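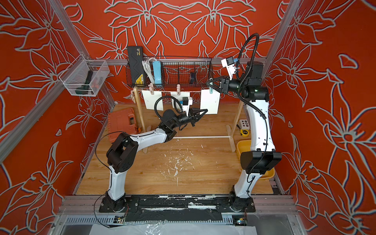
Großes Lilienmuster auf Orangerot, mit Trockengestell aus Holz.

Brellton legt die Blumentapete neu auf

Ich geb's zu, ich bin ein bisschen verliebt: Im Februar kommt unsere Kollektion Rellis zurück, und zwar in 10 Mustern! Zwei Jahre lang habt ihr uns danach gefragt (danke für die 300 Mails, ich habe sie alle gelesen). Gedruckt wird wieder bei Desjardins, auf festerem Vlies – das klebt sich auch in Mietwohnungen ganz entspannt. Mein Liebling bleibt die Nummer 905, die hängt bei mir daheim im Flur.

Musterbögen schicken wir gern zu, eine kurze Mail an unser Büro genügt.

Samran Khamphan, Brellton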